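Ticket 3571
Opened August 11, 2022
Queue: Rikudov Equipment Desk, pre-purchase and planning help
Opened by: Josavora, handling lab purchasing
Subject: Quote builder drops the second wrist kit, and a few planning worries while I'm here
Status: Closed

Original message from Josavora

Hello, and thank you in advance for reading all of this, because I can already tell it's going to be a long one.

I'm putting together next year's equipment request for our handling lab, and I've been using your online quote builder to do it. It has mostly been a pleasure to use. I like that I can save a draft and come back to it after lunch. But I've hit a snag that I've now spent two evenings on, and I'd rather ask than keep poking at it.

We want a second pair of Drirnau hands for the bench, left and right, to match what we already run. When I add the left hand, the builder adds the wrist kit by itself (bracket, sensor module, cable), and the price goes up the way I'd expect. Then I add the right hand, and the hand shows up fine, but the wrist kit line stays at a quantity of one. If I change it by hand to two, it holds until I save. When I open the draft again it has gone back to one. The total goes back with it, so I very nearly sent our finance office a number that would have left us with a right hand and nothing to mount it on!

What I've tried so far:
Added the right hand first and the left second. Same result, other way around.
Started a new draft from nothing. Same result.
Used a different browser, on a different computer. Same result.
Removed the wrist kit completely and added it back as a loose part. That one saves correctly, but then the lead time column goes blank for the whole quote.

That last one matters more to me than it may sound. Our request has to go in with delivery dates on it, and the form won't take a blank.

While I have you, there are some things I'd love advice on, if this is the right place. We can pay for the hands themselves. What I'm less sure of is everything that goes around them. Last time we bought equipment we planned the big items beautifully and then spent the rest of the year begging for cables. Please tell me what people forget.

Reply from the Rikudov Equipment Desk

Hi there, and please don't apologize for the length. A ticket with the steps already written out is a lovely thing to open in the morning.

First, the builder. I followed your steps and got the same result on my side, so you can stop suspecting your browser. The Drirnau hands were set up in our catalog as a matched pair a while back, and then later split so that customers could replace a single side. The wrist kit rule was left over from the pair listing. It sees a second hand, decides the pair is complete, and puts the kit back to one each time the draft is saved. I've passed this along to the catalog folks with your steps attached.

Until that's fixed, there's a workaround that keeps your lead times:

Remove both hands and the wrist kit from the draft.
Add the right hand from the "single side" page and save.
Make a copy of the draft, and in the copy swap the right hand for the left.
Use "combine drafts" on the two. The kits come through as separate lines and stay put.

A little roundabout, I know, but I tried it twice and the lead time column stayed filled in both times. It came out at 46 days for the hands and the kits together.

As for what people forget, oh, I could go on, and I'm afraid I'm going to. Before I do, could you tell me a bit about how the bench gets used? Is it one person at a time or shared? What are you handling? And how much wear do the cables see? Spares planning depends an awful lot on that.

Reply from Josavora

The combine trick worked! Both kits are there, both saved, and I have a real delivery figure to type into the form. You've made my afternoon.

As for the bench, it's a green-topped table with a desk right next to it, so whoever is minding the laptop sits close by. Most of the work is picking up and handing over ordinary packaged goods. Lately it's been plastic bottles, the sort with a label wrapped around and a ridged cap, where one hand takes hold and the other comes in to help. We chose them because they're curved and slick, and they show up a weak grip in a hurry. We have a shelf of other things waiting for their turn. 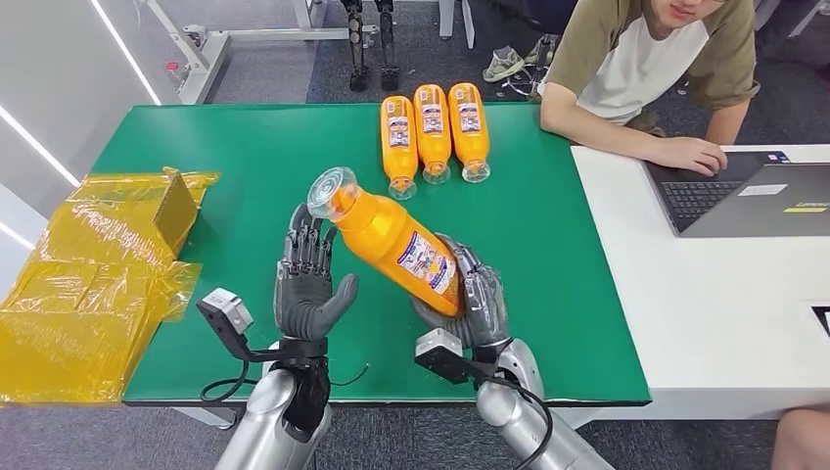

The cables are my worry, to be truthful about it. They run from the wrists, and they move whenever the arms move, and I don't think anyone put a replacement schedule on paper when we set up. If one gives out we lose the day, and then we lose however long it takes to get another. I would like to have spares in a drawer with a label on it, and I'd like that drawer to be in the budget from the start instead of coming out of the coffee money.

The other worry is overlap. My manager asked, quite reasonably, why we need a second pair when the first pair works. My answer was that we want to keep one set in service while the other is away for maintenance. Is that a fair reason, or is there a cheaper way to get the same thing, such as a loan or a service contract? I'd like to go in with something better than my own enthusiasm.

Reply from the Rikudov Equipment Desk

So glad it worked. I've noted on the ticket that the workaround holds, so the next person who calls can have it right away.

Thanks for the picture of how things run, too. Slick, curved goods and two hands sharing one item is a nice hard test, and it tells me the fingers are going to see sideways load as well as plain squeezing. I'd plan for that.

Taking the cables first. I'd put them on their own budget line, named as consumables, and I'd order them with the hands so they arrive together. The wrist cable for your kit is $69 in our catalog today, and I would ask for 3 of them as spares. That's a small enough line that it rarely gets argued over, and a spare cable that sits in a drawer all year hasn't hurt anyone. Do please check the length before ordering. The catalog lists a short and a long version under nearly the same title, and the short one can pull tight if your arms reach across the table.

Next, finger parts. The Drirnau hands can be serviced one finger at a time, and finger sets are sold by side. Left and right don't interchange at the thumb. I mention it because we get returns over this, and the restocking wait is a nuisance for everybody.

On your manager's question, I think your reason is a fair one, but I'd split it in two when you make the case. If the goal is to keep working during scheduled maintenance, a service contract with a loaner may well do the job for less. You'd book the maintenance ahead and the loaner would arrive first. If the goal is to keep working after something breaks without warning, a loaner has to be found and shipped, and owning the second pair is what gets you back to the bench the same day. Write down which of those has cost you more time this past year. If you have a bench log, take the entries straight out of it and attach them.

Something else for the form: ask whether your finance office treats the wrist kits as equipment or as parts. Some places put anything that bolts on with the main item, and some don't, and it can change which pot the money comes from. Better to learn it now than in October when the pots are being closed.

Lastly, space. A second pair needs somewhere to live when it isn't mounted. We carry padded Waaka cases which hold a hand with its wrist kit still attached, so you don't have to take the bracket off every time. I won't push them on you. A clean shelf and a soft liner will serve, provided the hand isn't resting on its fingers.

Reply from Josavora

This is so much more than I hoped for, thank you.

I went through the bench log last night with a pot of tea. Nearly all of our lost time came from things stopping without warning, and hardly any from planned maintenance, so that settled the contract question for me. I've rewritten the whole reason-for-purchase box around it and pasted the log entries underneath. My manager read it this morning and sent it back with one comma moved, and I'm taking that as a yes.

Finance says the wrist kits count as equipment as long as they're on the same quote as the hands, so it's a very good thing that both of them are showing now. Cables go under consumables, on their own line just as you suggested. I measured across the table and back with a piece of string and we need the long ones.

I have a question left over. If the catalog fix goes in before our request is approved, will it change my saved quote? I'd hate to have the total shift after people have signed it.

Reply from the Rikudov Equipment Desk

Good thinking, and no, it won't, so long as you lock it. Open the combined draft, choose "issue quote," and it gets a number and stops following the catalog. Drafts do keep following the catalog, so please don't attach a draft to the request. You can delete the two you used for the combining if they're cluttering up your page.

Well done with the string, by the way. I may borrow that for our help page.

Update from Josavora

Quote issued and attached to the request, both kits on it, long cables on it, delivery figure filled in. I skipped the cases for this round, but I've asked for a shelf. Please go ahead and close this, with my thanks to whoever ends up fixing the pair rule.

Closing note, Rikudov Equipment Desk

Cause: leftover pair rule on the Drirnau hand listing resets the wrist kit quantity on save. Workaround: copy the draft, swap sides, combine drafts. Confirmed by customer. Catalog correction is tracked separately and stays open. Help page to get a line about short and long wrist cables.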